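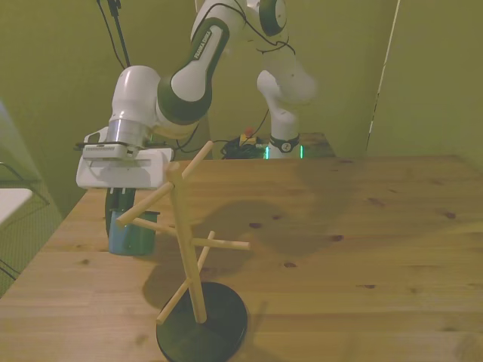
A blue mug beside the wooden mug tree

Wukstead Magazine: One-Year Print Subscription
Item 1237

Wukstead is a magazine about love, friendship and living with other people, and it comes out three times a year from our small office on Kuo Street. We grew up on the glossy monthlies, quizzes and all, and we still have a soft spot for them, but after a while we wanted advice that sounded like it came from a friend who had been through a breakup or two (or, in our editor's case, a good many more!).

A full year comes to 300 pages, printed on heavy uncoated paper that takes a pencil nicely, so go ahead and scribble in the margins. There are long letters from readers, a proper advice column by Suleiman Oyelaran, short fiction, and the back-page quiz, which people do write in to argue about.
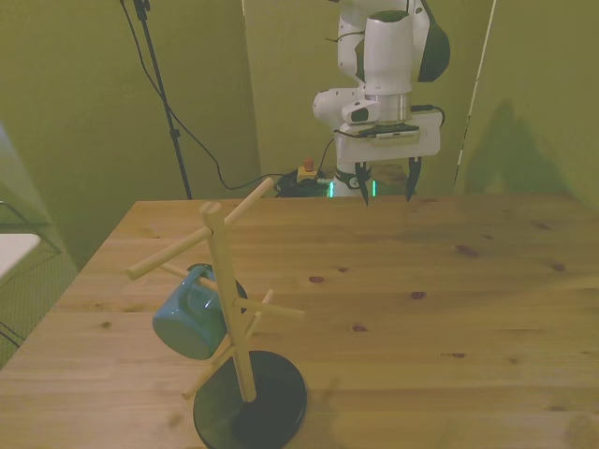
Teal-blue mug on its peg

The next issue mails in June. We print 3000 copies of each, and back issues are sold separately while they last.

Gift subscriptions come with a card; just type your message at checkout and we'll copy it out by hand.

Ships flat in a cardboard mailer. Renewals are never automatic.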